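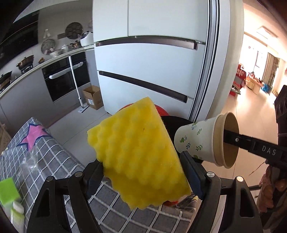 7 min read

The kitchen issue, continued: everything that lives on the counter

Last month I asked readers of the Macapagal Letter to pick one kitchen chore they had been avoiding and give it 90 minutes. More than 40 of you wrote back. Most of you had avoided the chore by writing to me, and I respect that as a method. A few of you did the work, and Marcelino Amaral did it in such detail that I have had to cut his message down to the parts about sponges.

We'll start there. Marcelino's position is that a household should own two kinds of sponge and that they should never be introduced. The soft bumpy kind, like the yellow one with the egg-crate surface, is for plates and cups and things you would drink from. The green scrub kind is for whatever happened to the bottom of the pot. I have no quarrel with this. My quarrel is with how it plays out at my own sink, where the two get along beautifully and swap jobs whenever I leave the room.

The soft one goes first, always. It gets used on a roasting pan one evening by someone in a hurry, and from then on it has a look about it. You start giving it lesser work. It does the counter, then the floor by the stove, then it retires under the sink with its predecessors, in case we ever need to wash a truck. (We have never owned a truck.) Marcelino cuts a corner off any sponge that has been moved down to floor duty, so that the rest of the family can tell. It is a good trick and I tried it. My family now believes I buy defective sponges.

Cloths on tables got a surprising amount of mail too. Several of you asked whether a tablecloth belongs in a working kitchen at all, or whether it is simply a large napkin with ambitions. I am in favor, with conditions. It should have a pattern. Checks are ideal, and checks with a pink star on top are better still, as a busy print will forgive soy sauce where plain linen will hold a grudge. It should be something you can pull off and shake out of a window. And it should not become the place where shopping waits to be put away, a rule I am breaking as I type. There is always a clear plastic bag on the tablecloth. I put one away and the next steps forward.

Now, the counter.

I hold the unpopular view that a rice cooker has earned its spot. Any appliance that is used on most days of the week can live out in the open with the plug in reach, and I won't hear otherwise from people whose counters are clear and who eat cereal for dinner. The same goes for the big pot, particularly the handsome bronze sort that looks silly inside a cabinet and takes up the entire cabinet while it's at it. Leave it out. Call it decor if your mother-in-law is coming.

The trouble is the cluster. Every kitchen has one: the small bottles and jars that gather at one end of the counter like guests at a wedding who only know each other. Mine contains vinegar, another vinegar, a jar of something brought back from a trip, and vitamins for a dog who moved out with my sister. I gave the cluster its own 40 minutes with a trash bag and a damp cloth, and I'm pleased to report that it is now the same cluster on a tray. The tray came from Dumitz, down by the bus depot, and has improved matters more than I would like to admit. You can lift the whole crowd at once and wipe under it. You can also carry it to the table and pretend you were going to do that all along.

Genalyn Sebastian wrote in to defend the wall. She hangs everything: the grill pan, the odd pan with compartments that only ever makes one breakfast, a decorative plate or two in between so it looks planned. Her rule is that a thing hung up gets used and a thing stacked gets forgotten, and she is right about the second half. I have a stack of pans whose lower members I haven't seen in years. I assume they're fine.

Her warning, which I pass along with some feeling, is about hooks. The stick-on kind are rated for a weight, and the weight is printed on the package in small type, and the package is gone by the time you buy the heavy pan. Genalyn's came down in the middle of the night. She says it was the most frightened she has ever been of a pancake pan. Anything made of iron should hang from a screw that goes into something solid. Stick-on hooks can have the keys, the scissors and the little odds and ends that would otherwise join the cluster.

She also asked me to settle an argument about wall-mounted rails. I tried the Wornar rail for a while and liked it, although it did come with a wrench so small that I stored it safely and have been looking for it since.

On to drinks, which is where the money goes.

I went through our own habits on this and it was a humbling evening. We buy bottles of things in a health-minded mood and then drink tea. The bottles stand around on the counter with their virtues listed down the side. They are in no hurry. If you do buy them, the side label is the part worth reading, and it takes less time than the front does. Coconut water is a fair test. You want a bottle that says it is one hundred percent coconut water and that it is not from concentrate, and then you want the little nutrition table with a zero in the places where you were hoping for one.
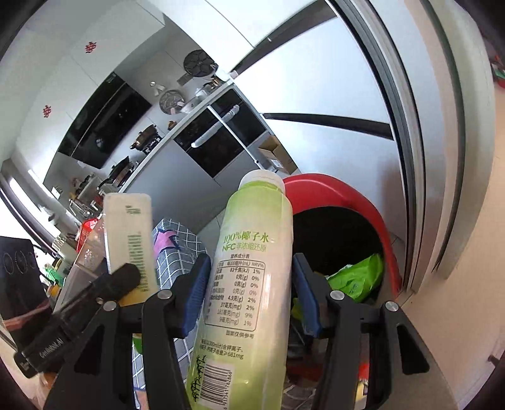 And then you want to drink it, preferably in the same season. I've started keeping one bottle in the refrigerator door and refusing to buy the next until that one is empty. It has cut our spending on wellness to almost nothing, and we feel exactly as well as we did before.

Cartons are harder. A carton hides how much is left, so it gets put back with a mouthful in it by a person who can then say, truthfully, that they didn't finish it. Shake before you shop. I bought a second and then a third carton of the same thing in December on the strength of a shelf full of nearly empty ones.

Trash, briefly. Half of the letters on this subject were about lids. I used to have a bin with a pedal, and I miss the drama of it, but I have come around to the open kind. An open bin gets emptied more often for the simple reason that you can see into it. Line it with a bag in a color you cannot ignore. A red bin with a bright green bag in it is not going to match anybody's tile, and that seems to me a strength. It can't be overlooked by a teenager, or at any rate the teenager will need a better excuse. Keep the roll of spare bags in the bottom of the bin, underneath the one in use. Marcelino taught me this as well. I'm beginning to think he should be writing the letter.

Cardboard boxes deserve a paragraph of their own. A box comes into a kitchen with groceries in it, and it's a good box, and somebody opens it and leaves it by the counter to be dealt with. By the weekend it has become furniture. The vacuum leans next to it. People walk around the pair of them. I know a household (mine) where a box was moved twice to mop the floor and put back in the same place both times. Flatten it while you still have the knife in your hand. If you have already put down the knife, I'm afraid the box lives with you now.

As for the stick vacuum, I have no advice. They're sold with a wall bracket, and the bracket is in the closet, and the vacuum leans on the counter where you can grab it after dinner. I've seen this in every kitchen I have been in lately. Perhaps the counter is the bracket.

Last item, and it's a fond one. Genalyn still has the red double happiness cutouts from her wedding stuck up on the doors of her kitchen cabinets, and she wanted to know how long is too long. There were strong opinions at the Deresance Street potluck when I read her question aloud. One camp says they come down after the first anniversary. The other says they come down when the tape gives out and not a minute earlier. I'm with the tape. A pair of them on white cabinets over the stove is a cheerful thing to look at while the rice is going, and if the edges curl a bit from the steam, well, so do the married people. If you do need to take paper off a painted door, warm the tape with a hair dryer and peel slowly from one corner. Don't use the green sponge.

Next month is drawers. Please send me your worst one, and include a list of what you found at the back. Batteries don't count unless you know whether they work.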